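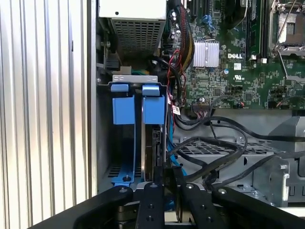

Drive cage with blue carriers, Dell desktop tower, side open.

Cleaning and checking a desktop tower

Workshop tips, Umut Ateş, 4/13/26

Shut down, switch off at the wall and pull the mains lead. Hold the power button for five seconds. Lay the tower on a bench at a height where you can see into the drive bay without leaning on the case.

Touch bare metal on the chassis before touching any part, and again each time you come back to the bench.

Dust. Start with the grille of the power supply. Use a soft brush, 25 mm or narrower, and work outwards. Never open the power supply itself. Vents in the chassis floor clog from below, so brush both faces.

Drive carriers. Coloured plastic usually marks a part meant to come out by hand. Take off the data and power plugs first, pulling on the plug body and never on the cable. Squeeze the tabs and draw the carrier straight out. If it binds, push it home and try again. Old plastic tabs snap below 10 °C, so let a tower from a cold shed warm up overnight.

Cables. A SATA cable should run in a wide curve, clear of fan blades. Replace any with a sharp crease.

Thumbscrews. Finger tight only. Keep loose ones in a lidded tin; mine is labelled 209 after the shelf at Vistdale.

Before closing, press each plug once more and check for tools left in the case.

Next page: Fans and bearings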